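4.2 Picking from the shared bin

We were, we must admit, rather fond of this part of the study, and we let it run longer than planned. The policy trained on the Skatlow set made 382 grasp attempts in August, and the hardest layouts by far were those in which one block leaned on another, so that the gripper had to choose a side before closing. Adding 60 corrected demonstrations of such layouts, kindly recorded by Larasati Hidayat, helped more than any change we made to the network (see Figure 3).

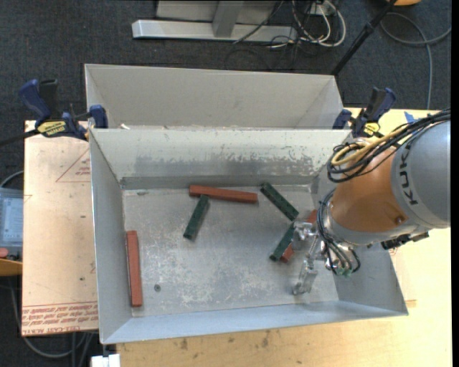
Figure 3. The gripper in the metal bin with red and green blocks. At lower right, a green block rests partly over a red one.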